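Finding Work in Punholm: Speaker Notes
Brodie Wihongi, 02/01/2021

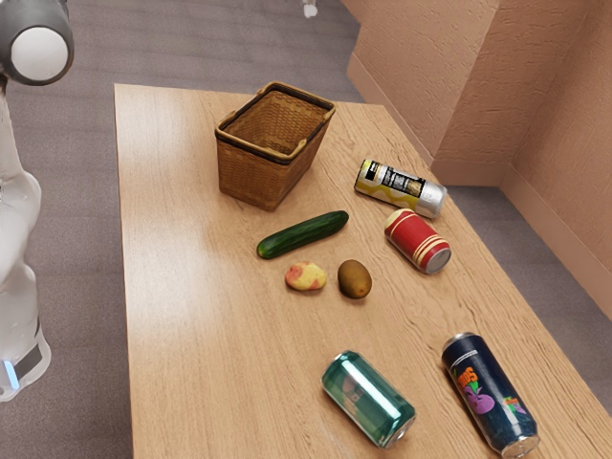

Simulated robot at a table with cans, a basket and some produce

Slide 1. Hello and welcome
Say hi, thank the Drustlow library for the room. Ask who's looking for a first job and who's switching. Wait for hands!

Slide 2. Where the openings are
Matoušek is hiring for the packing hall, day shift and overnight, and they take people with no experience (I started there myself and loved the night crew). Jellix wants part-time cashiers for the two Punholm stores. Last time I looked, the town job board had 393 listings, and plenty of them never make it to the big sites. Go look tonight, it's free!

Slide 3. The application
Keep it to one page. Put your hours up top: mornings, nights, weekends, whatever you can really do. Managers filling a shift read that line first. Show the before and after resume here. PAUSE so people can read it.

Slide 4. Part time or full time?
Tell the story of my 19 applications in June. I only ticked "full time" and heard back from one place. Then I ticked both boxes and had an interview at Jellix the next week. I still get excited telling this one.
Ask about the training period. At Matoušek it's 14 days, paid.

Slide 5. The interview
Practice out loud, with a friend or the dog. Bring two questions of your own. Good one to steal: "What does a busy day look like here?"
Pair exercise, five minutes. Walk around, listen in, don't jump in too early.

Slide 6. Watch out for
Anyone asking for money before you start. Real employers don't charge for a uniform by text message.

Slide 7. Questions
Handouts are by the door. Leave the job board address up on the screen while people pack up.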